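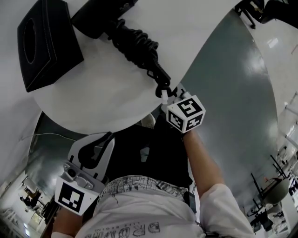
*Slide 1. Head view: gripper on one side, marker cube held up on the other.*

**Talk notes, Fumley workshop, February 2022**

OK, leave slide 1 up while people sit down. Don't start with the robot! Start with the question: if a person does the demo with a tool in the hand, how do we know where that tool was, in every single moment, well enough for a policy to learn from it?

Our method is called Sustedar (say it slowly, folks always ask me to spell it). Two hand-held grippers, one camera on each, one more up at the head. Three views, and each one is bad at something. The head view bends like crazy near the rim, so I don't trust a marker out there. The gripper views are great at fingers and pretty hopeless at "where am I in the room."

So the trick is that the views check each other. Each gripper wears a square marker, and when one gripper's camera catches the other one's marker we get a relative pose for free. Pause here, it's the whole talk.

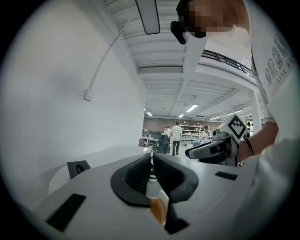

*Slide 2. From one gripper, with the other one's marker in view.*

Point at the tilted marker. Ask the room: would you keep this reading? (Most people say no. We keep it, with a low weight.)

Numbers, quickly:

- 400 demos, 7 tasks
- with the head view only, we threw out a lot, around half on the worst task
- with cross-view checks, 82 percent of all demos were usable

Say out loud that the half was the *worst* task, I got grilled on that at Vass last May and fair enough. 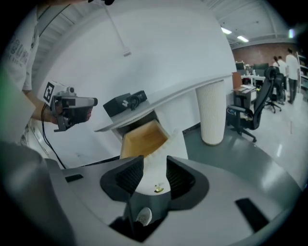
Then the failure cases. Blank white surfaces close to the lens are the big one, the tracker has nothing to hold on to and the pose slides off by itself. Glossy floors do it too, reflections get picked up as features! We tried masking the floor and it helped some, but it also ate real features near table legs, so the mask is off by default.

Skip the Prastovix comparison if I'm running late. If not: same demos, same policy, only the pose labels change. Ours did better on the two-handed tasks and came out even on the rest. Don't oversell it.

Likely question: "why not just use mocap?" Answer: we want to be able to do this in an ordinary office.

Leave the last slide up with the calibration steps, people like to take a photo of it.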